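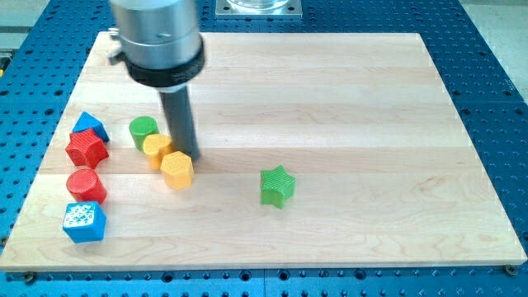

Ribbed blocks on the maple board. The red star sits in front of the blue triangle.

Home | Galleries | Workshop | Toys & Games | Contact

The Durnadeo blocks, out of the tub at last

Everyone who grew up near a Durnadeo set remembers the colours. Fewer remember the ribbing until they pick one up again, at which point the thumbnail goes straight to the grooves and makes that zipping noise, and everybody else in the room asks you to stop.

Menaka Cassim found this lot at the Mukalberg hall sale in December, in an ice cream tub marked "pegs". She paid four dollars, which she still describes as negotiating. There were no pegs.

A few notes for fellow sufferers:

The star is the favourite of every child who has visited and the worst building block ever made. Jahangir Dissanayake maintains you can balance a cube on it. We have given him several afternoons.

The blue cube has a patterned blue-and-white sticker on its top face. Kadir Demirtaş wanted to soak it off and was voted down. Leave stickers alone, Kadir.

The red cylinder is a perfectly good cylinder. It rolls under the fridge like all the others.

Maple suits them, I think. The grain is quiet enough to let all that red and blue do the shouting, and Štefánia Tichý has stopped asking when she can have her good board back for cheese.

If you have the original Durnadeo lid, or even half of it, Menaka would like a word. She will be negotiating.

2,896 views | 1,044 likes | 4 comments | Share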